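Teaching a Sorting Task by Hand Guiding

28 December 2019

In this tutorial you will record a set of demonstrations for a simple job: picking loose packaging off a table and dropping it in a bin. You need an arm with a hand-guiding mode, a two-finger gripper and the Promell recorder installed on the control PC. If you haven't set up the recorder yet, do the Vendbridge install page first.

Before you start

Clamp the arm's base and check that the bin can't slide. Set the payload in the arm's settings to match your gripper. If the payload is wrong, the arm will drift up or sink when you release the brakes, and every demonstration will have that drift in it.

Choose a start pose above the table with the fingers open. Save it as "home". All demonstrations begin there.

Use objects that overlap. A bottle lying alone is easy, and a model trained only on that will go for the middle of whatever it sees. Put a bag over the bottle and decide which one gets picked first. We always take the bag first.
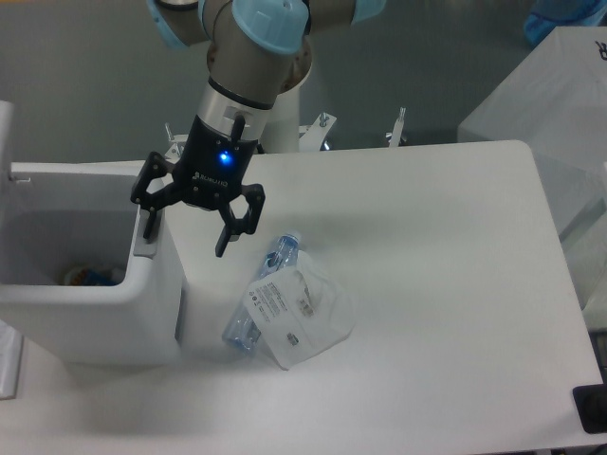 Ha-rang Kong

With the bag draped over the middle of the bottle, as it is here, bring the fingers down over the bag and close on the film alone. Keep the tips off the bottle. If both objects come up together, stop and discard the recording.

Recording

1. Send the arm to home and press Record.
2. Hold the arm at the wrist, above the gripper. Don't hold the fingers.
3. Guide it down at a steady speed. Pause briefly before you close.
4. Close the gripper with the foot pedal or the space bar.
5. Lift straight up until the object clears the rim of the bin, then move sideways.
6. Open over the bin, return to home and press Stop.

A good demonstration takes 15 seconds or less. Long stops in the middle get learned as part of the task, so throw those out too.

Record 27 demonstrations and move the objects between each one. Turn the bottle, bunch the bag differently, and swap in another bag now and then. Keep 6 of the recordings for testing and don't train on them.

If you can't reach the arm

Use remote control. The Tanner handset works with the same recorder. Set the speed scale low, and expect the first few tries to be jerky near the table. I had to redo most of mine in August.

Checking the files

Open each recording in Fetska and play it at 2x. Look for gripper signals that come late, and for hands in the camera view during the grasp. Delete the bad ones, record replacements, then export the folder and go on to the training page.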